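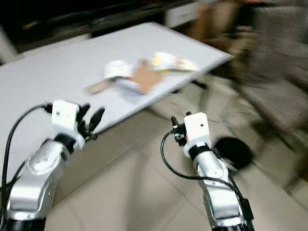

Figure 4.1 Two arms at the table, with paper, cardboard and packaging still to be cleared.

By the author of the Plullitcombe lab notes | Revised September
We use cookies to remember your place in the book. Accept / Manage settings

Chapter 4
Comparing Two Controllers on the Same Arms

I used to love comparing robot controllers from their data sheets. You line up the two columns, you circle the bigger numbers, and by lunch you have a winner! Then you put the thing on a real arm and ask it to pick up a paper wrapper, and the wrapper folds in half and slides out between the fingers, and none of the numbers you circled had anything to say about it.

So this chapter is about trash. Clearing litter off a table and into a bucket is my favorite test for a pair of arms, and I'll use it from start to finish. The objects are cheap, they weigh next to nothing, and every one of them behaves differently when you squeeze it. Cardboard has an edge you can pinch if you come in at a good angle. Crumpled paper gives way wherever you touch it. A plastic wrapper is worse again – it's slick, it's thin, and it springs back.

The two controllers in our comparison are Gestano and Riedl. Gestano plans the whole reach before the arm moves, closes the fingers to a set width, and lifts. Riedl plans a shorter piece at a time and keeps adjusting the fingers as they close. You'll meet the details in Section 4.3, and you don't need them yet. What matters now is that we run both on the same arms with the same fingers. If you change the controller and the gripper together and the score goes up, you've learned that something helped, and you have no idea what.

(I have done exactly this. It cost me most of a summer and I still can't tell you which part was better.)

4.1 The task sheet

We follow the Jikwood sheet, a one-page set of rules that started out as scribbles on my whiteboard at Plullitcombe. One trial means one table of litter. Each controller gets 28 trials. A grasp attempt starts when the fingers begin to close, and it counts as a success only if the object ends up inside the bucket. Objects that hang over the rim are scored as misses, which feels harsh the first time you mark one down and completely fair after that. Each attempt is allowed 40 seconds.

Lay the objects out by hand and don't be neat. My early layouts were terribly tidy, everything flat with plenty of room around it, and both controllers looked brilliant. Real litter overlaps. Push some of it close to the front edge of the table too, where the wrist has to tip over and the fingers come in from an odd direction. A lot of my misses happen right there.

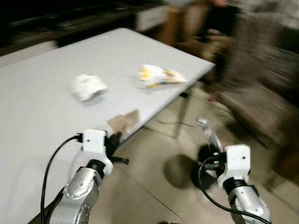
One reader of the draft wrote to me that 28 trials can't settle anything, and that I ought to run a single object a few hundred times and report that instead. It's a good complaint and I've gone back and forth on it. Running one object over and over does give you a lovely smooth number. The trouble is that it's a number for one object, and a controller can be tuned to suit it without anyone meaning to do so. I'd take the mixed table, and I'd report each kind of object on its own line so that the reader can see how thin the evidence is.

Trials and attempts are also easy to confuse. Across both controllers, our log for this chapter holds 806 grasp attempts, since a slippery object may take several tries before it goes in or the clock runs out. Please don't treat those as 806 separate pieces of evidence. Five failed grabs at the same wrapper in the same spot are closer to one failure that was repeated.

4.2 Getting to the bucket

Picking up is only half of the job. The bucket sits on the floor between the arms, well below the tabletop, so each arm has to back away from the table, swing down, and let go over the opening. Gestano is smooth in this part – nice to watch, even. Riedl makes small corrections the whole way down, and on stiff, light pieces those corrections can start a wobble. Which arm should make the drop? The Jikwood sheet lets the controller choose, and we write the choice down for every attempt.
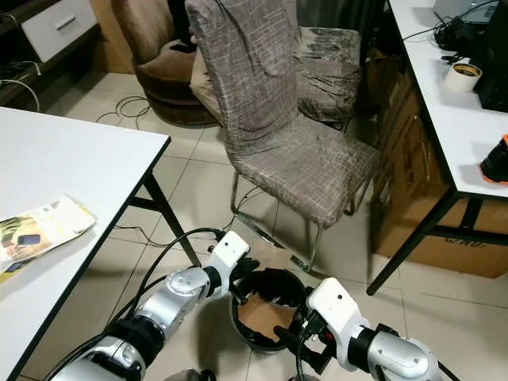

Figure 4.3 Both grippers at the bucket, with a piece of cardboard inside.

Before you read on, try the following with your own setup, or with the logs that come with the book. Pick 2 kinds of object, one stiff and one soft. Write down which controller you expect to do better on each, and by how much. Keep the page. We'll need it in Section 4.5, where the scores are broken out by object and my own guess for the soft one turns out to be badly wrong.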